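Shared workshop in Orkulwood puts its robot arm through its paces on screen first

18 December 2025

If you wander down the lane behind the old Wudumel feed store of an evening, you will most likely find the lights on and a cluster of people bent over a monitor, arguing cheerfully over which way a wrist ought to turn. The Orkulwood shared workshop, which many readers will know for its billy carts and its very popular sharpening nights, has been building a robot arm since June, and the members have spent a good part of that time working on it in simulation before they trust it with anybody's good crockery.

The project goes by the name of Wendon, and its aim is a modest and rather lovely one. The group would like an arm on the workshop's kitchen bench that can pick up a mug and put it where it belongs, so that members with sore or unsteady hands can have a cuppa without fuss. There are 38 people on the workshop's books and 11 of them have had a hand in the build, some with the soldering and some (bless them) mostly with the biscuits.

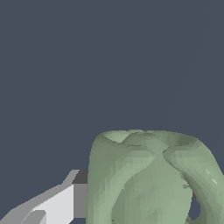 Getting the approach right has been the slow part, as the members will tell you at some length if you let them. Come in too low and the fingers foul the cup, come in too high and they close on nothing at all, and a change that cures one trouble has a habit of bringing back another that everyone thought was settled a fortnight ago. The program now on the workshop computer is version 51, and every one of its predecessors is written up in a blue exercise book by the kettle.
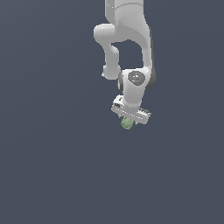 Money has been found a little at a time, as it generally is in Orkulwood. The Gunawan hardware store put in $3000 towards motors and bearings, and the rest has come out of sausage sizzles and the tin at the door. On the computer the white arm can hang folded over on itself with a small green object held up under the hand, and there's not so much as a bench drawn in beneath it, so the younger members have been pestering for a proper kitchen background with a fruit bowl. They may well get it over the holidays - the colour of the tiles is still being debated.

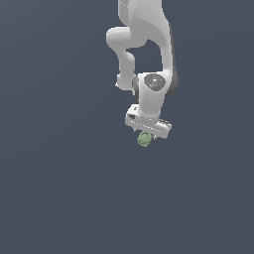

The real arm is further behind, with the shoulder bolted together and the elbow waiting on a part that was posted to the wrong Wudumel address and has only lately been tracked down. The group hopes to start on the wrist once that is fitted, and there is a shelf cleared for it at the Wendon bench.

Anyone curious is very welcome to drop in while the workshop is open, and there is no need to know the first thing about motors or programming. Wear closed shoes, sign the book at the door, and bring your own mug.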